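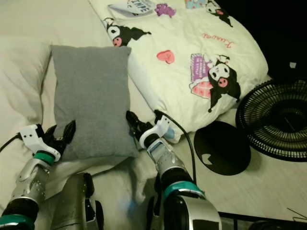 *Gray pillow on a cream sheet.*

**Atholm rear bumper and skid plate: progress to end of May**

To: Solange Fleury
From: Hugo Langlois
cc: Shayne Costigan, Adanech Assefa

Solange, quick one before the 3:30 call. Shayne has the cost sheet, will send seperately.

## Where we are

- Rear bumper: prototype three welded up and on the truck. Fits. Tow points line up with the frame holes now, no more slotting them out with a file.
- Skid plate: second version cut, bent, not coated yet. Front edge still catches when you back off a ledge. Going to roll the lip up more.
- Tire carrier: behind. Hinge pin is the problem, see below.
- Rock sliders: not started, as agreed in the last report.

## Trail testing

Loïc Besnard took the truck out to Grakcombe twice. 800 miles on prototype three so far, most of it highway getting there and back. Bumper took two good hits on the driver side corner. Paint gone, steel fine, no movement at the mounts. Bolts checked after each trip, all still at torque.

Departure angle better than stock but not as good as the drawing said. The drawing had the springs unloaded. My mistake, fixed in the new one.

One rattle at idle. Loïc thinks license plate bracket, I think the left end cap. Will find it.

## Tire carrier

Hinge pin wears too fast. Bushing was dry inside after the second trip and you could feel play at the latch with one hand. Options:

1. Bigger pin, greaseable, new housing. Adds 11 days.
2. Buy in a spindle from Cárdenas. Faster, costs more per unit, and we'd have to redo the latch side anyway.

I want option 1. Adanech wants to price both properly first, fair enough. Need an answer from you either way before we order tube.

## Supplier stuff

Bernarside delivered the plate late and short. Rest came in this month. Quality OK, edges cleaner than the last batch. They're asking for a minimum of 100 sets on the production order, we'd talked about less. Shayne is pushing back on it.

Powder coat: test panels look good, one chipped around the bolt hole where the masking was sloppy. Redoing that one.

## Money

Inside budget on materials. Over on welding hours, by a bit, all of it the carrier. Weight of the bumper without carrier came in at 171 lb on the shop scale, heavier than I promised. Could drop some by going thinner on the end caps. Don't love it, those are the bits that hit rocks.

## Next

- Skid plate v3 lip, then coat it
- Carrier decision (you)
- Install instructions, first draft. Adanech has photos of the wiring side, I owe her the bolt list
- Full fit check on a truck with the factory hitch. We haven't got one, Loïc is asking around
- Find the rattle

## Need from you

Yes or no on the carrier. Also sign-off on the second payment, the invoice went over with teh last report and I haven't seen it come back.

Hugo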